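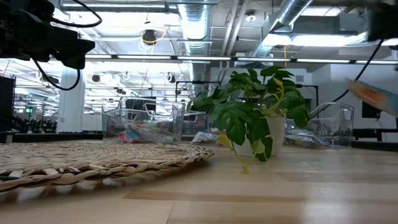 6 August 2025

Drying tests, second batch of the Gilani dye lot. Carrying on from the page Amna started, same numbering.

Samples 1 to 4 were the cotton tape, 5 to 8 the linen. All weighed before they went in. Dye bath made up with 1000 ml water and the Umau mordant at the strength on the tin. I used the small enamel pot because the steel one still has wax in it from the candle people. Kept the bath just under a simmer and stirred it with the glass rod.

Cotton took the colour quickly and went a flat brick red. Linen was slower and came out patchy on 6 and 7. I think those two were folded when they went in. 5 and 8 are fine. Will redo 6 and 7 with the next lot and leave the others as they are.

Rinse: three changes of cold water, then one with a splash of vinegar. Third change was still pink for the cotton, clear for the linen. Amna thinks we should go to four for cotton. I would like to see the rub test first.

Rub test, white cloth, 23 strokes each (Samina's number, so I have kept to it to match the old pages). Cotton left a faint mark on all four. Linen left nothing I could see except on 7, and 7 is a bad sample anyway.

Weights after drying overnight on the rack are on the loose sheet clipped to the back. Please don't take the sheet off the clip, the last one went missing and we had to weigh everything again.

Madder: 200 g used, 300 g left in the jar. The jar says Boner on the lid but it is the Drillavero madder, decanted when the bag split. I have put a paper label on the side.

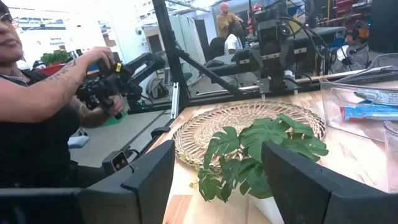

Do the linen samples need scouring before they go in the bath?
They need it if the cloth is new. The linen used here was scoured when it arrived and has been stored in the closed drawer since, so a soak in plain warm water is enough. Wet it right through and squeeze it out before it goes in.

Light test set up on the back windowsill. Half of each strip is under card. I have used 1, 3, 5 and 8. They stay there until October and are not to be turned round. Samina has the matching offcuts in an envelope in the dark cupboard for comparison.

Thermometer reads high again. Checked it in boiling water and it was two degrees over. Took that off all the readings on the sheet. Needs replacing before we try the weld, which goes dull if it gets too hot.

To do:
Redo 6 and 7, open out the cloth first
Four rinses on the next cotton and compare
Get the wax out of the steel pot
Order more tape, same width
Ask Gilani if the next lot comes from the same harvest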